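Bonus Terms at Fisano: Notes on a Revised Policy

Posted September 4, 2023

Readers of this blog will be aware that Fisano revised the terms attached to its welcome bonus in January, and that the revision has drawn a certain amount of criticism. Having now had several months in which to use the site under the new rules, I am in a position to set out how they work in practice and where I consider them to fall short.

The headline offer is unchanged. A new customer who deposits the minimum sum receives a matched bonus up to a limit of £200, to be used on slots only. What has changed is the wagering requirement, which was formerly 16 times the bonus and is now 16 times the bonus and deposit together. The difference is considerable. A customer who deposits £100 and receives £100 in return was once required to stake £1,600 before making a withdrawal. The same customer must now stake £3,200.

There is also the matter of game weighting. Most slots continue to contribute in full, but a list of 13 titles has been excluded altogether, among them Trundosent and both games in the Bai series. Trundosent has a comparatively high return to player, and its removal was to be expected. The exclusion of the Bai games is harder to understand, as neither pays especially well and both are promoted on the front page of the site. 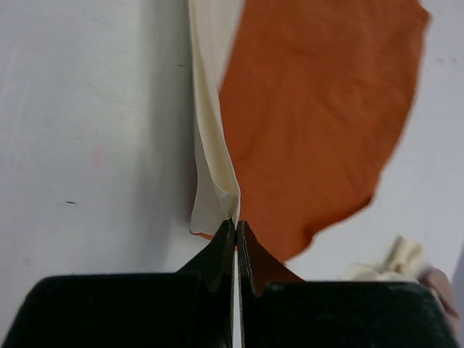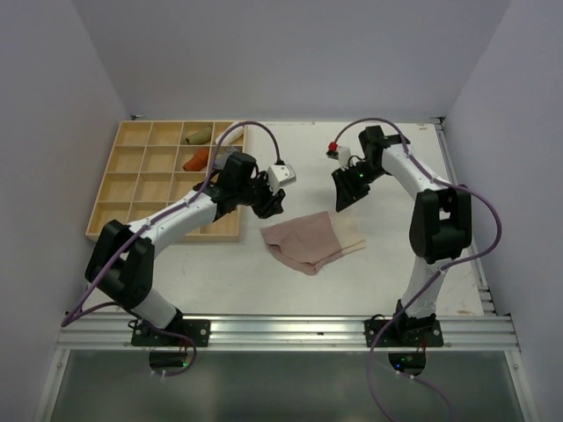
One reader wrote to say that the excluded titles can still be opened while a bonus is active, that no warning is shown, and that a win on the first Bai game had been removed from the balance at the point of withdrawal. The reader's view was that a site able to refuse a stake above the maximum ought to be able to refuse a game as well.

I am inclined to agree. The maximum stake rule is enforced by the software and cannot be broken by accident. The game list, by contrast, sits in clause 13 of the terms and must be consulted separately. Erside, which runs a very similar promotion, greys out the games that do not qualify until the bonus has been cleared or cancelled. I have used both sites and greatly prefer the second arrangement.

In fairness to Fisano, the cap on winnings from bonus play has been raised to £3,000, and a bonus may now be cancelled from the account page without contacting support. Cancelling forfeits the bonus and anything won with it. The remaining deposit is returned to the cash balance, and in my own case this was done at once.

Customers who already hold an account should note that the reload bonus follows the older rules for the time being, with wagering applied to the bonus alone. The excluded games are the same. I have asked support whether the reload terms are also due for revision and have yet to receive a reply.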